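Wulley Parcel Scale, Model 659
Section 4: Levelling, zeroing and weighing loose goods

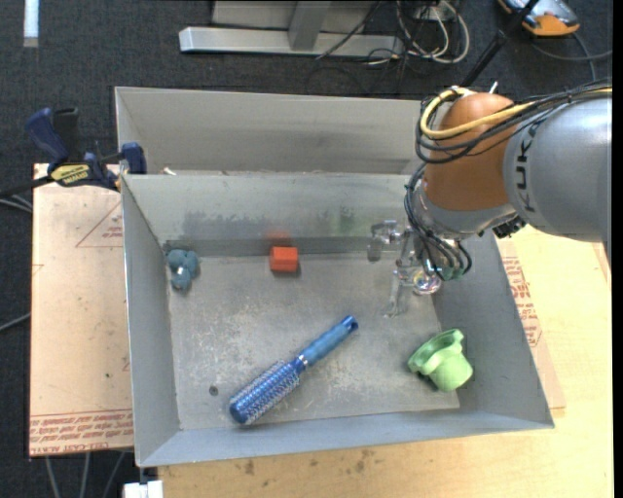 The scale must be levelled and zeroed before first use and after every move. It reads in steps of 2 g and will not register a load below 200 g. Small goods are weighed together in a container, and the weight of the container is removed with the TARE key. A rectangular metal bin is suitable, and scuffs on its floor do not affect the reading. Light items such as a hairbrush or a single toy block may fall below the minimum load and should be weighed as a batch.

4.1 Levelling
1. Place the scale on a firm bench away from draughts.
2. Turn the four feet until the bubble sits inside the ring.
3. Tighten the lock nuts by hand.

4.2 Zeroing
1. Clear the platform and switch on.
2. Wait for the display to settle, then press ZERO.
3. If the display shows E79, switch off and repeat from 4.1.

4.3 Weighing with a container
1. Place the container centrally on the platform.
2. Press TARE. The display returns to zero.
3. Add the goods and read the net weight.

Note: The tare value is lost when the scale is switched off.

Caution: Do not lift the scale by the platform — the load cell may be damaged.

Caution: Use only the Kolev mains adaptor supplied.

Scales used for trade must be checked each December. Bookings are handled by Griet Smits at the Skelbridge depot.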